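Notebook, membership records migration, Saturday, started 7:40 a.m.

Picking up where Thursday's page stops, which is in the middle of a word, so I must have been called to the phone.

State of the job: the denominational office wants one clean list of member churches before the annual meeting in July. The old list lives in Grullia, the new one is supposed to live in Reton, and the truth lives in a filing cabinet in Nultville that sticks. Grullia exported 3895 rows. Reton accepted 2801 of them and sulked over the rest.

Went through the rejects. A big share are duplicates with spelling drift. We have a First Baptist, a 1st Baptist, a First Bapt., and a Frist Baptist, all at the same street address and all, on paper, entitled to send messengers to the meeting. Frist Baptist has been getting the newsletter for years. Somebody there once returned a survey.

Merged those by address first, then by pastor. Merging by pastor is a bad idea and I have undone it. Pastors move. One of them managed to become his own successor at two churches in different counties, and the software married the congregations without asking either one.

Remaining after the merge: 243 that need a human being to look at them. I am the human being until lunch.

Sieglinde came by at ten with the paper cards from the Voß bequest, the ones listing mission churches that joined and then left and then, in a few cases, joined again under a new name after the carpet disagreement. She wants "withdrawn" and "disbanded" kept as separate statuses. Reton has one status for both, called Inactive. I said Inactive was kinder. She said it was also wrong, since a church that walked out over the 6 resolutions is still meeting every Sunday and would not care to be called inactive by us. Conceded. Adding a custom field.

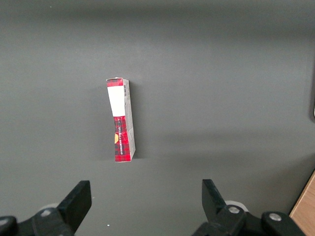

Tartan carton, on the dark tabletop.

Custom field added, 11:25. It shows up on the edit screen but not in the report. Found the checkbox for that two menus down, under Appearance. Now it shows up in the report twice.

Sieglinde Steinbach's rules for the hard cases, written down so we stop having the same conversation:

If the church has a contribution on record in the last two years, it stays active, whatever the pastor said in his letter.
If there is a letter and no contribution, withdrawn, dated by the letter.
If there is neither, call them. If the phone is answered by a dental office, disbanded.

The dental office has happened once already. Very nice receptionist. She asked whether we were taking new members.

Test import after lunch with the duplicates out. Went in without errors, which made me suspicious, so I pulled a handful by hand and compared them to the cards. Addresses fine. Zip codes that begin with zero have lost the zero, every one of them. Column has to be set to text before export. I wrote this same note in March and underlined it.

Still open:
Who has the key to the lower drawer.
Whether college chapels count as churches or as something else. Bylaws say "bodies," no help.
Frist Baptist: write to them before the name changes on the mailing label. They may have grown attached.

Stopped 4:15. Backup is on the shared drive under the name final_2, next to final and final_real. Use final_2.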